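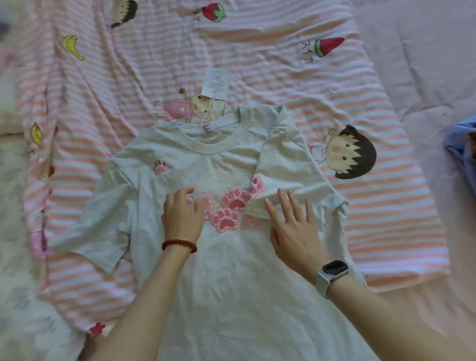
# Plornness Garment Handling Set

Plornness is a collection of first-person recordings of garment folding, prepared by the workplace automation office at Baro. It supports the introduction of folding machines at the company's Prestasov finishing site, and it is shared with staff as well as with the engineering team.

## Contents

The set holds 3000 clips of clothing being smoothed and folded by hand. Each clip carries a garment type, a start and end time, and one of 7 step labels. Surfaces are soft and often patterned.
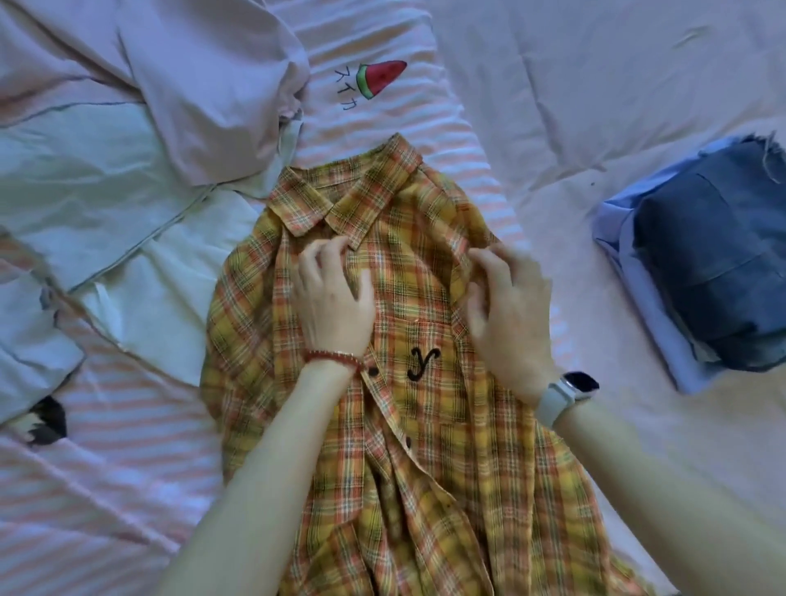

Segmentation of patterned garments remains the main source of labeling errors. Annotators are asked to trace the outline of the garment and to ignore lines within the fabric. A plaid shirt on a striped sheet, with its button placket and an embroidered "y" on the chest pocket, should be marked as a single item. Other clothing on the bed is labeled separately – including folded stacks – and is never merged with the garment being handled.

## Effect on staff

Under the Prestasov plan, machines will take over the folding of plain T-shirts and towels. Button-up shirts, delicate items and final inspection stay with finishing staff. Two positions per shift will move from folding to machine supervision, with paid training beginning in July. Piece-rate targets are suspended during the changeover, and no clip may be used to measure the speed of an individual employee.

Staff representatives have asked that job rotation continue, as inspection alone is hard on the eyes. This request has been accepted for the first phase.

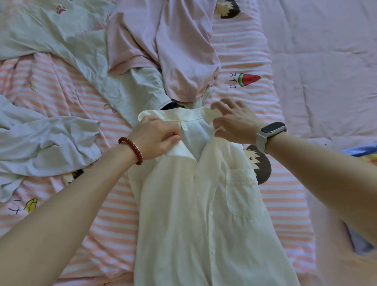
**Sabina Cassim**
Data Steward, Workplace Automation, Baro

## Labeling notes

- Collar grips, such as two hands holding a white shirt near the neckline, are labeled `grasp_collar`.
- Thin fabric is flagged `sheer` where creases or shading make the edge uncertain.
- Hands and wristwear are masked separately from the garment.

## Access and corrections

Requests for access go to Imtiaz Haque. Questions on job changes go to Tarmo Grigaitė at the Prestasov staff office – these are handled apart from data requests.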